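A morning at the Rondonuwu workshop, Hamport

I had been promising Busisiwe Hlongwane for most of a year that I would come and see what her group does, and in August I finally got on the early train to Hamport with a sandwich and a notebook and no clear idea of what to ask. The Rondonuwu workshop is up a side street behind the old Kamley print works (walk past the bakery, and if you reach the river you have gone too far, as I did). They open the doors to visitors a few mornings a year, and that day we were a mixed bunch of teachers, a couple of students and one very patient grandmother.

Busisiwe started us off with coffee and the software, which I had expected to be the dull part and which ended up filling most of my notebook. Their program is called Zidatero, and its job is to turn recordings of people doing household chores into something a robot arm can learn from. A person does the chore with a gripper in each hand, and the program works out where each gripper was at every moment. The patterned cubes at the base help with that. The perception code looks for the black and white squares, works out which way the cube is facing, and from there it knows where the fingertips must be.

Well, most of the time it knows! Birsen Akgül, who looks after the tracking code, showed us a recording on her screen in which the colored line that marks the left hand suddenly leaped sideways and then leaped home again. The cube had turned away from the camera for a moment and the program had made a bad guess. She has spent a good deal of the summer on those leaps. Her newer version holds on to up to 40 possible positions while it waits for a better view, then throws out the ones that would need an arm to move faster than arms do. We watched the same stretch again with the new code and the line stayed lovely and smooth, and the grandmother clapped, and then so did the rest of us.

After that comes the planner, and I will do my best with it. It takes the cleaned-up paths and learns to suggest the next short stretch of movement, then looks again, then suggests another. I asked why it didn't just plan the whole chore in one go, and Birsen said she had tried that in her first month and the arm had very confidently wiped the air beside a table. They replay every new version against 70 saved recordings before it goes anywhere near a motor.

Around eleven we went through to the big room to see the recording side of things, and I could happily have stayed there until supper. I had pictured something like a hospital, and I felt much more at home than that, what with the vacuum cleaner and the basket and the little round table.

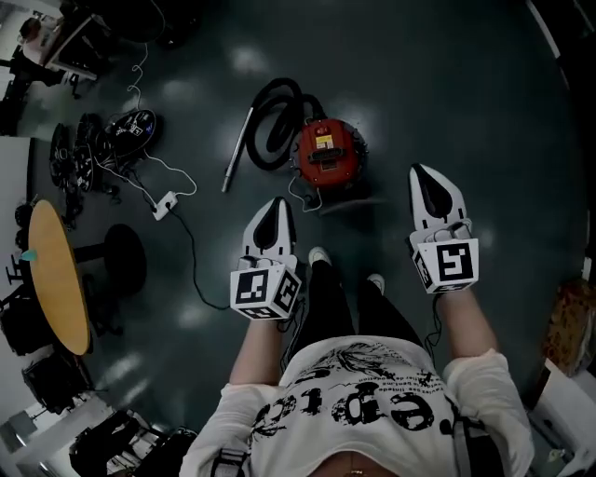
Both grippers held out in front, with the red vacuum waiting on the floor.

We got to try the grippers ourselves before lunch, in groups of 4. Mine felt clumsy for the first minute and then quite natural, though Birsen pointed out afterward that I had kept one cube hidden behind my own wrist for nearly the whole attempt, so the poor software had very little to go on. She saved my recording anyway, for testing the new code.

If you want to go, write to the workshop well ahead and ask for the morning visit, and do bring a lunch, as the bakery was sold out of everything but rye by the time we came out.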